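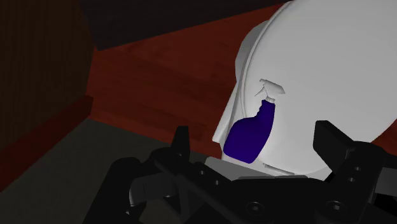

SOFTWARE Y SIMULACIÓN

El planificador ya sabe esperar a la percepción

En el último ciclo hemos cambiado la manera en que el módulo de agarre de Testia habla con el módulo de percepción. Es un cambio pequeño en líneas de código, pero afecta a todos los que ejecutan tareas de baño y de cocina en el simulador, y por eso le dedicamos el espacio principal de este boletín.

Hasta ahora el planificador pedía una pose del objeto, la recibía y calculaba la trayectoria completa hasta el cierre de la pinza. Si la estimación mejoraba durante el acercamiento, el planificador no se enteraba. Con objetos separados sobre una mesa esto funcionaba bastante bien. El problema aparecía cuando el objeto estaba apoyado contra otro de color parecido, como en la escena de prueba del pulverizador: la botella es violeta y se segmenta sin dificultad, pero el cabezal es blanco y detrás tiene una superficie también blanca, grande y curva. En la vista desde la pinza, los dos se separan sobre todo por unas líneas grises muy finas.

El equipo de Rarnumville revisó los registros de esta escena y encontró que la máscara del objeto terminaba muchas veces en el cuello de la botella. La altura estimada era entonces demasiado baja, el punto de agarre bajaba también, y el control intentaba cerrar los dedos en una zona donde la botella es más ancha. En otros casos sucedía lo contrario: la máscara se extendía por la superficie blanca y el planificador rechazaba el agarre porque creía que el objeto no cabía en la pinza.

Qué ha cambiado

La trayectoria se divide ahora en dos tramos. El primero lleva la pinza hasta una pose previa, con los dedos abiertos, y termina con velocidad cero. En esta pose el planificador pide una segunda estimación y espera la respuesta hasta 400 milisegundos. Si la nueva pose difiere de la primera más que la tolerancia configurada, se recalcula solamente el segundo tramo. Si no llega ninguna respuesta, el comportamiento depende del parámetro de política: continuar con la estimación anterior o retirarse. Por defecto se retira.

También se puede declarar, en el archivo de la tarea, qué parte del objeto es la preferida para el agarre. Para el pulverizador hemos marcado la zona más estrecha del cuerpo, hacia la mitad. Así el resultado depende menos de que el cabezal esté bien segmentado - en esta tarea el cabezal no hace falta para calcular el cierre, solo para evitar colisiones.

La comprobación de colisiones recibe dos mapas distintos. Uno contiene el objeto que se quiere coger y el otro todo lo demás. Antes los dos iban mezclados y, cuando el objeto tocaba a un vecino, el contacto se interpretaba como colisión desde el principio. Quien tenga un filtro propio para este caso debería quitarlo, porque ahora las distancias se corregirían dos veces.

Qué no ha cambiado

El controlador de bajo nivel es el mismo, y los límites de fuerza también. Los archivos de tarea antiguos se leen sin modificación; si no declaran una zona preferida, se usa el centro geométrico como siempre. El formato de los registros solo tiene 4 campos nuevos, todos al final de cada entrada, y el visor de Dirholm los muestra ya en la pestaña de percepción.

Problemas conocidos

La segunda estimación se hace muy cerca del objeto y los dedos negros ocupan una parte grande de la imagen. Si el modelo de la pinza no está bien calibrado, la máscara de los dedos no coincide y el planificador puede recibir una pose desplazada. Recomendamos repetir la calibración virtual después de cambiar cualquier pieza del modelo, incluidos los soportes.

Con objetos inclinados el error de orientación es todavía mayor de lo que nos gustaría. El equipo de Trindade prepara una versión del estimador que usa cinco vistas tomadas durante el primer tramo, en lugar de una sola. Esperamos tenerla en la rama de pruebas en diciembre.

Cómo probarlo

La función está en la rama principal y viene desactivada. Se activa con la opción espera_percepcion en la configuración del planificador. Hay nueve escenas preparadas en la carpeta de ejemplos, y la del pulverizador es la que aconsejamos ejecutar primero. Si encontráis un comportamiento extraño, adjuntad por favor el registro completo y la semilla de la escena. Una captura de pantalla sola no nos permite reproducir el caso.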